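Apr 16, 2024

# Teaching the Hullero arm to open an oven door

This page covers the door routine in the Zidatik starter kit. You need the arm with its gripper fitted, a small toaster oven, and a table against a plain backdrop. Leave the oven unplugged. 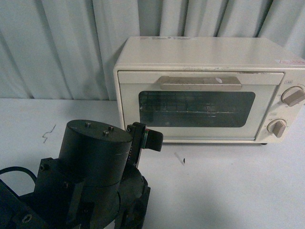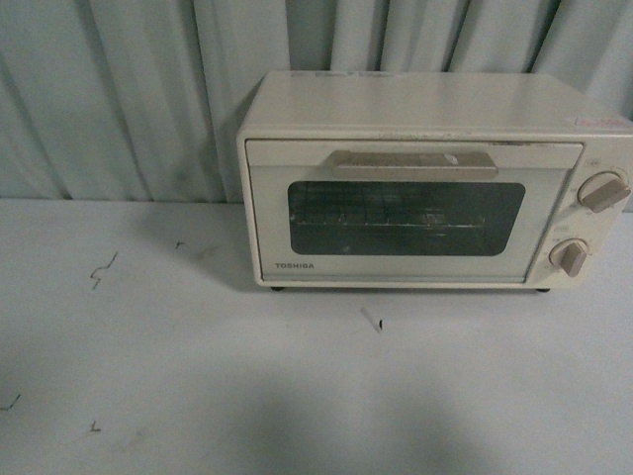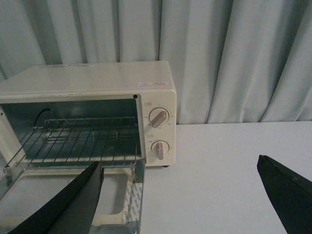

*Toaster oven on the table. Door shut in the first two, open in the last.*

## Set the start pose

1. Put the oven on the table with the door facing the arm.
2. Open the Rampersad panel and choose **New task > Hinged door**.
3. Jog the gripper until it is in front of the door, then press **Save pose**.

## Record the pull

1. Guide the arm by hand. Hook one finger over the handle, pull out, then follow the door down.
2. Stop when the door is flat. Pushing past that strains the hinges.
3. Back the gripper off and save.
4. Record the motion 3 times. The software rejects a set with only 2.

Each recording uses almost 594 MB, so clear the drive first.

## Play it back

Run at the lowest speed. If the finger slips off the handle, lower the start pose a little and record again. If the oven slides, put a rubber mat under it. Fultport sells one with the kit, but any thin mat works.

The wrist view is the one to check for the end position. Knob turning is a separate add-on and isn't in the starter kit. It was due last September and still shows as "coming soon."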